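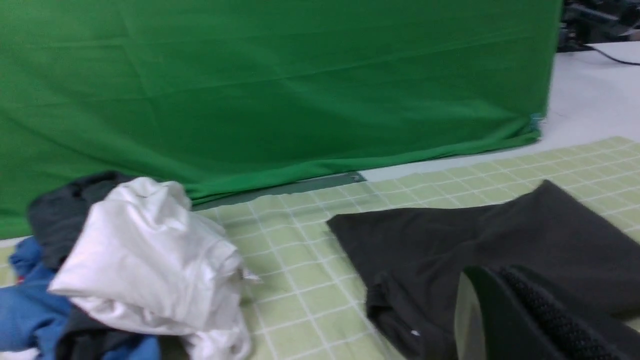 Cuaderno del taller textil. Entrada de enero, turno de la mañana.
Responsable de la anotación: Yolotzin Manríquez.
Revisión: Maricruz Solís.

Se inició la jornada con la clasificación de las prendas del lote Ochoa, conforme al procedimiento acordado para la ropa que ingresa sin doblar. La mesa quedó dispuesta como de costumbre, con la base de corte cuadriculada y la tela verde de fondo. Las prendas se depositaron a la izquierda, en montón, con el bulto blanco encima y las oscuras y la azul alrededor; a la derecha se extendió una prenda gris muy oscura, casi negra, que es la que motiva la mayor parte de esta entrada. Se observa en ella una mota blanca, cerca de la parte inferior. No se intentó retirarla en ese momento, pues corresponde anotar primero toda marca visible y decidir después el tratamiento.

Criterio de clasificación

Se mantiene la separación por color antes que por tipo de prenda. El señor Tlapale había propuesto en la reunión anterior invertir el orden y apartar primero las camisetas, luego los pantalones y al final las piezas restantes. La propuesta se probó con el lote Dornlow y el resultado fue aceptable en cuanto a tiempo, pero obligó a revisar dos veces cada pila para evitar que las prendas blancas viajaran junto con las oscuras. Se conserva por tanto el criterio anterior: blancas, azules y mezclillas, grises y negras. Las prendas cuyo color admita duda se asignan al grupo más oscuro.

La distinción entre gris carbón y negro sigue siendo fuente de desacuerdo. Con la luz del techo, los dos tonos se confunden; junto a la ventana se separan bien. Iraís Xolalpa sugirió fundirlos en un solo grupo para el lavado y distinguirlos únicamente en la ficha. Se adopta la sugerencia de manera provisional, hasta que concluya el lote Ochoa.

Doblado

El ancho de doblado se fijó en 18 cuadros de la base para las prendas superiores de adulto. La medida se toma de costado a costado, con las mangas ya recogidas sobre la espalda. La cuadrícula permite alinear el borde inferior sin recurrir a la regla, siempre que la base esté paralela al canto de la mesa. Conviene verificarlo al comenzar cada turno; la base se desplaza con el peso de la ropa y el desvío no se percibe hasta que las pilas empiezan a inclinarse.

Secuencia que se siguió en el turno:

Se toma una prenda del montón por la parte más cercana al operador, sin arrastrar las que están debajo.
Se extiende sobre la mitad derecha de la base, con el frente hacia abajo.
Se alisa con la palma desde el centro hacia los costados.
Se recogen las mangas o, en su caso, se junta una pierna sobre la otra.
Se dobla a lo largo y después en tercios.
Se coloca la pieza en la pila de su color, con el doblez hacia el operador.

En el segundo paso hubo diferencias de ejecución. Higinio Valdovinos sacude la prenda antes de extenderla; los demás la depositan y la abren sobre la base. Sacudirla elimina buena parte de las arrugas mayores, aunque levanta pelusa, que termina sobre las piezas oscuras. Se acordó sacudir únicamente las prendas claras y hacerlo lejos de la mesa. El señor Valdovinos manifestó su conformidad, con la reserva de que la mezclilla debería quedar exceptuada, dado que no se deja alisar con la palma. Queda pendiente.

Motas y pelusa

El asunto de las motas claras sobre tela oscura se ha repetido en todos los lotes del mes. No se ha establecido su procedencia. Puede tratarse de pelusa de algodón desprendida de las prendas blancas cuando se apilan juntas en el montón de entrada, o bien de hilos de la propia tela de fondo, cuyo borde derecho presenta deshilachado o una etiqueta gastada que convendría recortar. La segunda hipótesis parece menos probable, pues lo que asoma en ese borde es de un azul claro y las motas recogidas hasta ahora son blancas. Se deja constancia de ambas.

Para los próximos lotes se dispone lo siguiente. Las prendas oscuras se repasarán con el rodillo adhesivo una sola vez, después del alisado y antes del doblado. Si la mota persiste, se marcará en la ficha con su posición según la cuadrícula, contando desde la esquina inferior derecha de la base. No se empleará agua ni cepillo sobre la mesa.

Se recuerda que el rodillo Zultasum deja residuo en los tejidos de punto cuando la hoja está recién descubierta. Maricruz Solís recomienda pasarlo primero por un retazo. El retazo se guarda en el cajón superior, junto a las fichas, y no debe utilizarse para otros fines.

Etiquetas

Las etiquetas interiores se dejan a la vista hasta que la ficha esté completa. En el bulto blanco la etiqueta sobresale por un lado, lo que facilita tomarla sin deshacer el montón; cuando queda oculta se busca en la costura lateral o en el cuello. Una etiqueta ilegible se registra como tal, sin intentar deducir la composición por el tacto. En el lote anterior se anotó como algodón una prenda que resultó ser mezcla, y fue preciso corregir la ficha 1202 y las dos siguientes.

Tela de fondo

La tela verde conserva pliegues horizontales tenues y forma un doblez suelto al llegar a la mesa. Maricruz Solís solicita que se planche antes del siguiente lote. Se acepta, con la indicación de no tensarla en exceso al volver a colgarla. El doblez inferior deberá mantenerse fuera de la cuadrícula, de modo que no reste espacio a las prendas largas.

Materiales

Fichas en blanco: se recibió el paquete de 3000 solicitado a Hilcombe. El papel es más delgado que el anterior y la tinta se transparenta, por lo que se escribirá por una sola cara.
Bolsas para las pilas terminadas: quedan 80. Solicitar reposición antes de cerrar el lote Ochoa.
Rodillo adhesivo: repuesto abierto en este turno.

Pendientes

Resolver la excepción de la mezclilla (Valdovinos, Tlapale).
Planchar la tela de fondo y recortar el borde derecho (Solís).
Comparar el lavado conjunto de grises y negras con el del lote Dornlow (Xolalpa).
Pasar a limpio la secuencia de doblado y fijarla junto a la mesa (Manríquez).

Nota añadida a las 13:40. El señor Tlapale pregunta si el ancho de doblado se aplica también a las prendas de manga larga. Se le respondió que sí, con la manga recogida en dos dobleces. De no caber en la bolsa, se anotará en la ficha y se consultará con Maricruz Solís antes de modificar la medida.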